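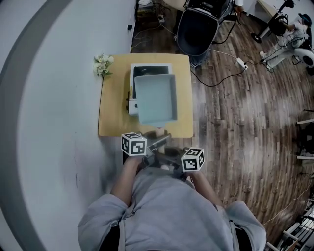
Raili Juntunen holds that a pose estimate is a rumor with six numbers attached, and that most of the trouble in manipulation software starts when somebody downstream takes it for news. She wrote this in the margin of an early draft of this book, next to a paragraph that had done precisely that. The paragraph is gone. The remark gets a chapter.

Chapter 7
Where Is the Gripper, and Who Says So?

Chapter 6 left us with a planner that could produce a smooth path from any gripper pose to any other, provided it was told the first one. We were generous and told it. From now on it will have to ask.

The hand-held gripper in the opening photograph carries two cubes printed with black-and-white square markers. Software that knows the size of a marker, and the lens it is being seen through, can work out where the marker sits relative to the camera. Software that also knows how the cube is bolted to the gripper can work out where the gripper sits. Each "knows" in those two sentences is a file on a disk, and each file can be wrong. The Ullodbridge recordings, which we use throughout Part II, contain 252 demonstrations, and 19 of them were processed with the calibration file for a different lens. The tracker did not complain. Trackers seldom do.

Cubes are popular for this job because a flat marker seen nearly edge-on is a poor witness. Turn a cube and one face goes out of view as another comes in. The price is a seam at the handover, where the estimate may hop a few millimeters sideways while the gripper does nothing of the kind. A controller fed the raw signal will chase the hop with great loyalty.

There are three usual responses. You can filter, and accept some lag. You can fit all the visible faces at once as one rigid body, and accept more arithmetic. Or you can do what the first release of Plaltov did, and throw out any estimate that moved too fast, which worked nicely until a demonstrator moved too fast. We build all three, in that order, and break each of them before going on to the next.

Hands, trays and table edges will also get between camera and marker. Section 7.4 deals with gaps in the track, and with the tempting habit of drawing a straight line across them. Section 7.5 covers time stamps - a short section that readers of the April printing found too short, so it now has exercises.

You will need the Emar library and the Coutinho log, a single recording of 700 samples. Plot it before you read on. Something odd happens at sample 21, and we would like you to have been annoyed by it first.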